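Residual Torque

Report of Waltraud Widmer, second line support, Vover Kitchen Systems
Filed 2nd June

1. Background

The unit at the Viklund test kitchen had been sorting produce into the sink since February without a logged fault. The task is dull. Two arms move vegetables from the counter to the left basin, the rack stays in the right basin, and the operator on shift signs the sheet. Eilif Ekström had signed it so many times that his signature had worn down to an E and a line.

The fault was logged during cycle 219. The right gripper closed on a tomato, reported success, and kept closing. The commanded force was 2 newtons. The wrist sensor reported 2 newtons throughout. The tomato was a toy and could take more than that, which is why the run did not end there.
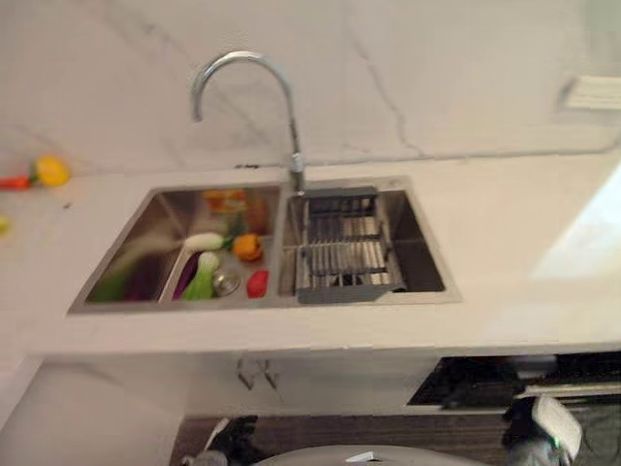 Eilif pressed the stop. The drives dropped out, the brakes engaged, and the log ended as it should. I have the trace. It is clean to the last sample.

He then reached into the basin to free the tomato. He says he heard the brake release. His hand was between the fingers for less than a second, and he got it back with a bruise across two knuckles. Power to the drives was off. I have checked this with three meters — one of them borrowed from Birger Rustad, who does not lend things.

2. Inspection

The gripper firmware came from Edard, revision 500. Their release note has one line: "Improved hold." I called Adoración Peñalver, who wrote it. She asked what the object was. I told her it was a tomato. She asked whether the arm had been told to let go of it.

I went back to the trace. It had not. The release command was queued behind the stop, and the stop had cleared the queue. A charged capacitor on the finger board had enough left in it for one more correction, and the board had spent it holding on.

That accounts for the hand. It does not account for the sensor, so I had the arm lowered over the bench and watched the wrist feed while the fingers were stepped by hand.
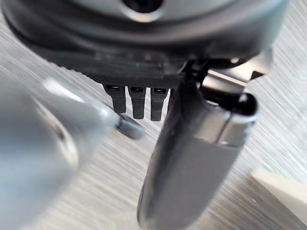 3. Findings

The sensor was reading its own setpoint. A default in the new revision echoed the commanded value whenever calibration was missing, and calibration had been missing since the update. Every force we recorded after that date was a number we had typed in ourselves.

Birger asked how many cycles were affected. I told him all 219. He took his meter back and went to tell Eilif, who was sitting in the corridor with his hand in a bag of ice.

4. Actions

Revision withdrawn. Bleed resistor fitted to the finger board. Nobody to reach into the basin until the discharge lamp is out. Eilif has signed for this in full, left-handed.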